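Stakgate arm kit + Perno sim, 3 stars

Bought in February for the shared workshop at Somville. Sim comes with it, so we're doing the gear job in there first.

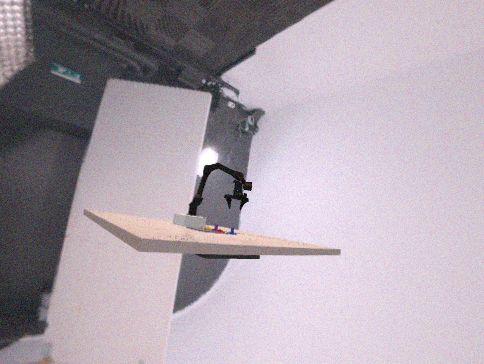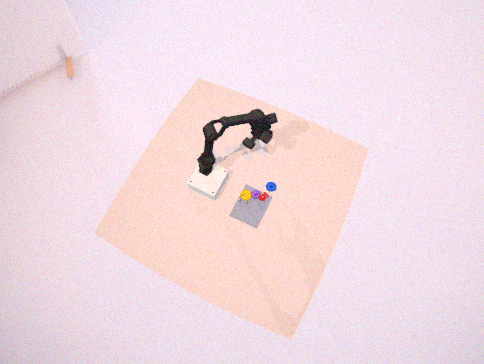 Arm model is decent, joints match the kit near enough. Sim is slow on my old laptop, 3 minutes to load. Manual is dire, skips the wrist cable altogther. Got 6 spare screws, no spare belt.

Fogh do a similar one, dearer. Would buy again if they fix the manaul. 1,204 posts on the forum, mostly same moan as me.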